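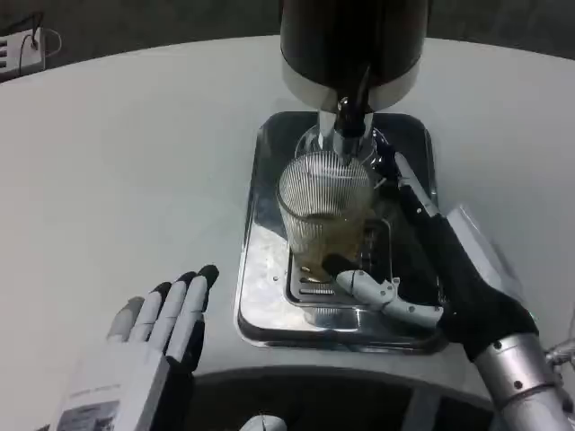
Figure 4.1 A drink dispenser with its spout over the drip tray.

Chapter 4
Where Does the Money in a Cup Go?

I paid for most of college by working the counter at a café called Tatano, and I'm going to lean on that job for this whole chapter, so I hope you like coffee. If you don't, swap in lemonade or bubble tea as you read. The arithmetic won't mind.

My first week there, I did a little math on a napkin (I was very pleased with myself) and decided that the owner, Thenmozhi Rajan, must be rich. A cup of coffee sold for $4. The beans, milk, cup and lid came to 35 cents. So she was keeping $3.65 every single time I pushed a drink across the counter! I said something along those lines to her while we were closing up, and she laughed so hard she had to put down the mop. Then she got out her account book and showed me the page for April.

I still remember the feeling of looking at that page. Rent. Insurance. The loan on the machines. My own wages, which I had somehow left off the napkin. Most of those numbers were exactly the same whether we had a line out the door or one guy in the corner nursing a tea all afternoon.

What I had stumbled into is the difference between fixed costs and variable costs. A fixed cost stays put over the period you're looking at, no matter how much you sell. Rent is the one everybody thinks of first. A variable cost moves with the number of units you make: one more cup sold, one more 35 cents gone. My napkin had the variable cost right and skipped the fixed costs completely.

The $3.65 has a name too. It's called the contribution margin, meaning the amount each sale contributes toward paying the fixed costs. Once those are covered, whatever more comes in is profit. Say a coffee stand has fixed costs of $1,110 a month and sells 500 cups at our prices. The contribution is 500 times $3.65, or $1,825. Take away the $1,110 and you have a profit of $715. Now try it with half as many cups and see what happens to the owner's mood. (We'll come back to her in Section 4.2, where we work out the break-even point.)

Wages are trickier, and my students argue over them every year. If I'm on the schedule for a full shift, Tatano pays me the same for a slow day as for a busy one, so in the short run I look fixed. But call in a second person for the holiday rush and labor starts climbing in steps. We'll sort that out in Section 4.3 with the help of Yhon Castaño, who runs a bakery in Kunalside and let me pester him about his payroll.

Words to know before you go on: fixed cost, variable cost, contribution margin, break-even point, step cost.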